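发件人：Clenora 公寓布草组
收件人：布草与客房整理讨论列表
主题：Re: 绒面床单上叠放毛巾的尺寸与滑移问题

> 各位好，
>
> 我们这边冬季换了珊瑚绒类的床单，毛巾仍按原来的做法叠好放在床面上。遇到三个情况，想问问其他单位怎么处理：
>
> 1. 毛巾叠好后放上去，底边会跟着绒毛走，拿第二条的时候第一条已经歪了；
> 2. 白毛巾沾绒，浅色绒还好，深色绒非常明显；
> 3. 床面不平，中间鼓，叠好的毛巾放上去两头翘。
>
> 目前想到的办法是改放床尾凳，但部分房型没有床尾凳。另外，毛巾到底叠三折还是四折，手册里前后写得不一致，请一并说明。
>
> Trikham 客房组

Trikham 的同事，各位：

逐条回复。以下只针对绒面床单（珊瑚绒、法兰绒、短毛绒均算），平纹棉床单不适用，仍按手册原文执行。

一、关于床面鼓起

先处理床面，再谈毛巾。绒面床单弹性大，四角塞紧以后中间仍然可能拱起，常见原因有两个：一是下层保护垫没有铺平，二是被子或薄毯压在床单下面没有取出。第二种情况在我们这里占多数。检查方法很简单，手掌平贴床单从床头推到床尾，遇到软块就掀开看。确认下面没有东西，再从床尾方向拉一次，力度以绒面不出现横纹为准。

如果住客要求保留下层薄被，床面就不可能是平的，这时不要强行拉平。弧面上仍然可以放毛巾，条件是毛巾叠得够厚、够短，重心落在弧面较缓的位置。长条形的叠法放在弧面上两头必然悬空，这就是来信第三点的情况。

二、关于折法

手册中三折与四折并存，是因为两处写的对象不同。三折一节写的是面巾，四折一节写的是浴巾，排版时小标题丢了。Pacheco 版的手册已经补上，旧版请自行加注。

浴巾四折的步骤：

1. 毛巾正面朝下，长边对折，两侧布边对齐，误差以肉眼看不出为准。
2. 短边向中线各折一次，两端在中线处留一指宽，不要顶死。
3. 沿中线合拢，折口朝床头，圆边朝外。
4. 手掌从圆边向折口方向压一遍，只压一遍。反复压会把毛圈压倒，厚毛巾尤其明显。

厚毛巾合拢后上表面常有一个浅坑，多半是手指按出来的，或者里层有一处没有展平。前者抖一下即可恢复，后者需要拆开重叠。判断方法是用指腹在坑的四周轻推，能推平的是前者。

克重在 506 的那一批浴巾比较厚，按四折做出来高度偏大，叠放时不要再往上加第二条浴巾，面巾可以加。

三、关于滑移

绒面的毛有方向。顺毛方向放，毛巾会往一侧走；逆毛方向放，基本不动。铺好床单以后用手掌抹一下，颜色变深的那个方向是逆毛。毛巾的圆边朝逆毛方向，拿取时向上提，不要拖。

带编织边或钩花边的织物，可以垫在毛巾下面。花边一端略微露出，既能看清边是否对齐，也能增加一点摩擦。但花边容易勾绒，收的时候先提毛巾，再提垫布，不能一起抽。

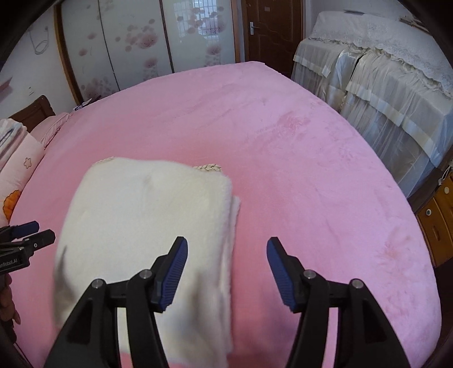 图1 粉色绒面床单上的白色厚毛巾，远端露出米白色花边

图1的床面带弧度，毛巾叠成厚长方块，上表面有一处小凹陷，可以对照上文第二节的说明。花边露出多少，手册没有规定，我们内部的做法是不超过两指。

四、关于沾绒

沾绒主要发生在新床单的前几次使用。我们的记录如下，供参考：同一批绒面床单，入库后不洗直接使用，白毛巾背面可见绒毛；先单独洗涤两次再使用，明显减少；洗四次以后，与棉床单差别不大。洗涤时不加柔顺剂，低温烘干，滤网每桶清理。烘干时间以 59 分钟为上限，再长绒毛开始结团，摸起来发硬，沾绒反而加重。

本批送检的床单和毛巾合计约 2,000 件，送洗前按颜色分桶。粉色绒面单独一桶，不与白毛巾同洗。这一条看起来多余，但 2 月份 Trelska 洗涤点出过一次串色，整桶白毛巾返工，最后降级做抹布处理。串色的毛巾用漂白剂救过一部分，毛圈变脆，不建议。

已经沾绒的白毛巾，不要在床面上拍打，绒毛会落回床单。拿到走廊或阳台处理，用粘毛滚筒沿毛圈方向单向滚，来回滚会把绒毛压进圈里。

五、没有床尾凳的房型

仍放床面，位置按以下顺序选：

靠床尾的平缓处优先；床尾被占用时，放床的中部偏一侧；两侧都不平时，放在柜内层板上，并在床头放提示卡。

不要放在枕头上。枕头上放厚毛巾会压出印子，枕套若是印花的，折痕处的花型错位很难看。枕边如有叠好的备用织物，与毛巾保持间距，浅色织物互相靠在一起，住客容易误认为是一套，拿错之后整叠散开，需要重新整理。

有推拉门衣柜的房间，备用毛巾统一放柜内中层。玻璃门为磨砂的，里面的东西隔着门仍能看出轮廓，所以柜内也要按叠好的状态放，折口朝里。

六、验收

验收只看四项：折口方向、圆边是否平直、绒面有无横纹、白色织物有无可见绒毛。每 10 间抽查一间，不合格的整组复查。凹陷、花边露出长度两项只记录，不扣分。

来信中提到拿第二条时第一条已歪，请先确认是不是两条浴巾叠在一起放的。如果是，按第二节分开；如果不是，请说明床单的毛长和铺设方向，我们这里有同类床单，可以照着试一遍再回复。

另外请 Trikham 方面确认一下手册版本，页脚没有 Pacheco 字样的都是旧版，其中“毛巾置于床面正中”一句已经作废。

Clenora 公寓布草组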